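Student Work > Spring Projects > Robot Learning > Final Reports

Teaching a Simulated Arm to Tidy a Kitchen, One Bad Demo at a Time

My project for the spring was teaching a robot arm to put away a spatula. The arm lives in a simulated kitchen and I drove it by remote control from a desk with a bag of pretzels on it, so please don't imagine anything too glamorous. I recorded 200 demonstrations by hand, trained a policy on the ones I could stand to look at, and then found out how much of my own sloppy driving it had picked up (a lot!).
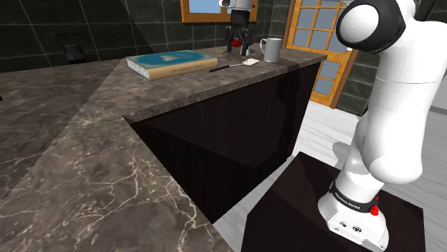 Cornel Cârstea
Second-year student, Robot Learning project course
22/04/2023

The software I used to drive is called Usemero. It takes the motion of a handheld controller and turns it into motion of the gripper, and it saves everything as it goes - joint angles, gripper opening, camera views, the works. My kitchen came from a scene pack named Cirkarcombe, which has a marble island and a bunch of stuff you can put on it. I kept a book and a mug on the counter for most of my sessions so the arm would have to deal with neighbors.

My first plan was to record everything in one weekend in February. Ha. I got 44 demos in before my wrist gave up, and when I played them back, most had a long pause in the middle where I was trying to figure out which way was forward. The front of the robot and the front of me were facing different directions, so every time I pushed away from myself the gripper slid sideways. I wasted two evenings on that before I rotated the controller frame to match the camera I was looking through. After that I could drive without saying directions out loud to myself.

The pauses turned out to be a real problem for training. If the person freezes above the counter in a lot of the demos, the policy learns that freezing above the counter is a fine thing to do. My first trained version would go down, stop, and hang there until the clock ran out. I wrote a little script to trim any stretch where the gripper hadn't moved for a while, and that fixed most of it.
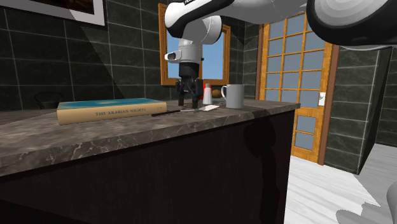

Height was the thing I struggled with most. On a flat screen it's really hard to tell how far the fingers are from the countertop, and I bumped the marble over and over in the early sessions. Having the gripper point straight down, with its two dark fingers nearly at the surface, is about the hardest spot to judge from a side camera, and a thin black rod on a veined counter doesn't help you much either. What worked for me was coming down in two steps. I'd go down fast to a safe height, let go of the trigger, breathe, and then switch Usemero to its slow mode for the rest. My slow-mode demos were longer but I threw out far fewer of them.

I also tried Nindatik, the other input option in our lab, where you move a small copy of the arm with your hands and the simulated one follows. It feels great! You get elbow positions that make sense, and big swings across the counter are way quicker. But my hands shake a bit when I hold something still, and all that shaking went straight into the recordings. I ended up using the handheld controller for the final set so that everything would match.

Picking the camera views took longer than I'd planned. I started with only the room views, which look nice and let you see the whole counter.
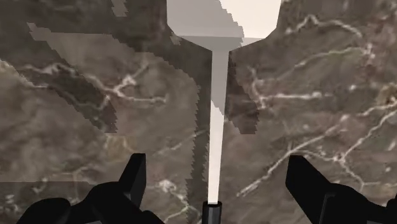 Then I added the wrist view, and my driving got better within a day. I could line the fingers up on either side of a thing before closing them, which I'd been guessing at before. The policy liked it too. Same demos, same training length of 800 passes, and the version with the wrist view included was clearly steadier on the grasp. Shadows did confuse it some. When I moved the light in the scene, it got worse, and I didn't have time to record more demos with the light in different places, so that's first on my list for next time.

For the final test I ran 375 tries with the spatula starting in random spots. The arm finished the job in 156 of them. That's not a number to frame on the wall, but my first version managed zero, so I'm pretty happy. Most of the misses were at the handle end, where it closed too early. I do that too when I'm tired, and I can point at the demos it got it from.

If you're doing this project next year, record in short sessions and watch your playback the same day. I'd also delete more than I did.

Comments

pop_fan_lab3: Did you use the Pop plugin for the trimming or write your own? I have the same freezing problem.

Cornel: My own, it's like thirty lines. I'll put it in the shared folder.

mirrored_left: The controller rotation tip saved me tonight, thank you!!

dk: Would love to see the shaky Nindatik demos with some smoothing on them. Might be usable?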